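3.2 Episode structure and viewer retention

December
Kiltia Screen Research Group

Print this page | E-mail this page

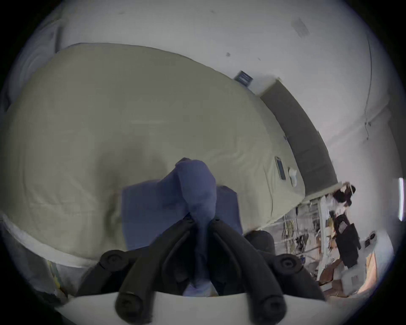 Retention was modelled at the level of the episode. The sample consisted of 3642 household accounts on the Haveo streaming service, each of which had started at least one of the 11 serialized dramas in the catalogue. An account was treated as lapsed when no further episode of the same series was played within 5 weeks. Accounts that skipped the opening episode were removed before analysis.

Episodes were coded for the number of concurrent plot lines and for the position of the final scene relative to the main conflict (resolved, suspended or newly opened). Coding followed the Van Leeuwen scheme, with the category for dream sequences merged into flashback.

Lapse was most frequent after episode 2 in every series except Murnier, where it peaked at the mid-season break. Suspended endings were associated with lower lapse, but the effect weakened once episode length was entered into the model. Dark or adult subject matter, as labelled by the service, had no measurable effect on its own. Colour grading was not coded. Series released in weekly instalments are treated separately in Section 3.3.

Figure 1. Home setting, bed with cream-coloured duvet.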